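The water you throw away

Rinsing rice, soaking beans, boiling potatoes. A week spent catching all of it

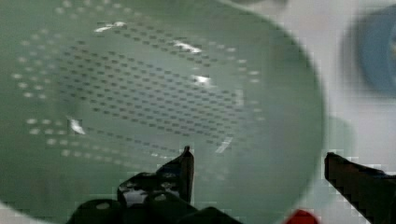
A green plastic colander, close up.

By Ajith Iyer

Start with the bucket. It sits under my kitchen sink where the bleach used to be, and since February everything wet that isn't soapy goes in it. Rice water. Potato water. The cold run before the tap gets hot. The last inch of tea, no milk.

My grandmother did this without a bucket, or a column to write about it in. Two steel pots and a courtyard. First rinse of the rice to the curry leaf plant, second rinse kept back for the dal. If you turned the tap on full to wash one tomato she would reach over your shoulder and turn it down. No words. Just the hand.

I moved to a flat with a combi boiler and forgot the lot.

Then the meter came. We'd been on a flat rate for years, like most of the street, and the first metered bill had a little bar chart on it showing us well above the house next door, which has five people in it. There are two of us. I rang up to argue. The woman on the phone was very patient and asked if I ran the tap while I cooked.

Yes. All the time, as it goes.

So. One week, a measuring jug, a notebook taped to the fridge. Every litre of clean or cleanish water that would have gone down the plughole, written down. By Sunday night the total was 113 litres. That's a kitchen only, no bath, no washing machine. I added it up again on my phone because I didn't believe it, and got the same.

Where did it go? Waiting, mostly. The hot tap in our kitchen is at the far end of the pipe from the boiler and you stand there with your hand under it like a fool. After that, rinsing: spinach was the worst, three changes and still grit. Pasta was less than I'd thought. We eat less pasta than I'd thought, too.

What the plants think

Everyone who keeps a bucket ends up talking about plants. Rice water has had a very good few years online, on hair as well as houseplants, and some of the claims are daft. I went to see the people at Lamau, a community garden on a sloping bit of land behind the bus depot, becuase they collect kitchen water from the flats opposite and I wanted to know if it did any good.

"It's wet," said the woman on the gate. "They like that."

She did have rules. No salt, so no pasta water unless you cook it unsalted, which she thought was a worse crime. Nothing greasy. Use rice water the same day or it goes sour and the flies find it. Let potato water cool right down before it goes near a root. Milk, never, people try it every summer and the smell is terrible.

They have 165 households on the list now. Not all of them turn up. The ones who do come over the crossing in the evening with whatever they've got, old squash bottles, a paint tub, one man with a proper brass watering can that I coveted badly. It goes into two barrels by the beans. In a dry week the barrels are empty by morning.

Is it worth the bother, with rain butts to be had? They've got those. Rain butts are lovely when it rains.

Supper, saved

The better use is the one my grandmother knew, which is to eat it. Vegetable water is weak stock. Nothing more, but weak stock beats tap water in a soup. The liquid from a pan of chickpeas is better still, thick and a bit sweet, and I now freeze it in a muffin tin.

At Trịnh, the noodle place under the railway arches, the kitchen has never poured greens water away. They blanch morning glory in a pan the size of a dustbin, lift it out, squeeze in lime and a crushed tomato, and the water comes to the table as soup in a small bowl. I'd eaten it there for years and assumed it was made specially. It costs nothing on the bill. The cook seemed puzzled that I'd want to write about it. What else would you do with it?

I tried it at home with ordinary spinach. Wash the leaves well first, properly well, see grit above. Boil in not much water, one minute, lift out with a slotted spoon. Lime, a tomato, a pinch of sugar, fish sauce until it tastes of something. Good. Thin, sharp, gone in four mouthfuls. My other half asked for it again on the Thursday.

Beans are the argument. Half the people I spoke to throw away the soaking water and would never dream of cooking in it. The other half say you lose the colour and the flavour and it's all superstition. Black beans I keep it. Kidney beans I drain, rinse and boil hard in fresh, and the soaking water goes on the roses.

Things to buy, or not

There is, of course, a gadget. Several. The Clolata is a folding basin that sits inside your sink and has a spout on one corner, and I will admit it's handy, though mine won't stay folded. The Trullama is a two-litre jug with a strainer built in to the lid. I poured rice through it and the rice came too.

You need none of this. A washing-up bowl, a big pan, something with holes in it to sit on top. Lift the food out and leave the water behind, instead of tipping the whole lot over the sink with your glasses steamed up. It takes a fortnight to get the habit. I still forget with eggs.

The bill came again in the spring. Down, by less than I'd hoped for and more than I'd deserved. At the garden they keep their own tally in a red exercise book hung on a nail, litres in by month, and the woman on the gate let me leaf through it. Best month so far: 3,306. Worst was 1,878, when half the flats were away and it poured anyway.

I asked what they did with the numbers. She said they wrote them in the book.

My basil has died, by the way. Overwatered. The curry leaf is fine, two new shoots this week and a third coming. I give it the first rinse and keep back the second for the dal.

The Lamau garden takes kitchen water most evenings from six until dark. Bring it in something with a lid. The next open day is Tue 30 June, tea and cake, no need to book.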